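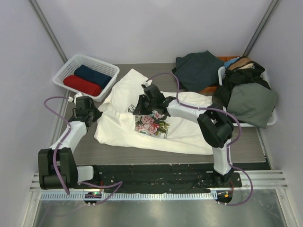
I'll say it plainly, cable routing is the most neglected job on a two-armed folding cell, and I'm tired of hearing it called tidying up. People will spend a whole afternoon arguing about gripper pads and then tape the cables wherever they happen to fall.

Ours is the laundry cell at Sillholm. Two arms on one black rail, a purple cable to each gripper, baskets at the back, shirt in the middle. When I took over looking after it from Vilho Lahtinen, he gave me a notebook and one bit of advice, which was to leave the loops big. They look daft, I know! Visitors always want to tuck them in. But a wrist that has to reach across a shirt and then fold right back on itself needs that slack, and if you pull the cable snug along the forearm you've just moved all the bending to the last bit before the plug.

I learned this the expensive way. In November I neatened the right arm (clips, little ties, the lot, I was very proud) and it ran for 212 shirts before the gripper started dropping out halfway through a fold. I blamed the board. I swapped the board. Darren Cropper came over, wiggled the connector once and went off to put the kettle on.

So now the loops stay, and I check them every 400 shirts with the power off. I bend each arm by hand to the far corner of the table and back, and watch where the cable goes. If it drags over the cloth, it's too long. If it goes tight anywhere, it's too short. It takes less time than finding the right screwdriver.

Emil Nägeli disagrees with me, by the way. He'd have everything run inside proper sleeving, and he's got a point about sleeves and cuffs snagging on an open loop. For a cell that does the same move all day I'd probably give in. Ours gets a different heap of clothes every time, and when a cable does go I want to see it and swap it before lunch, without stripping half the arm.

My other grumble is spares. We keep two cables in the drawer, already labelled left and right, and I still get asked why we need both.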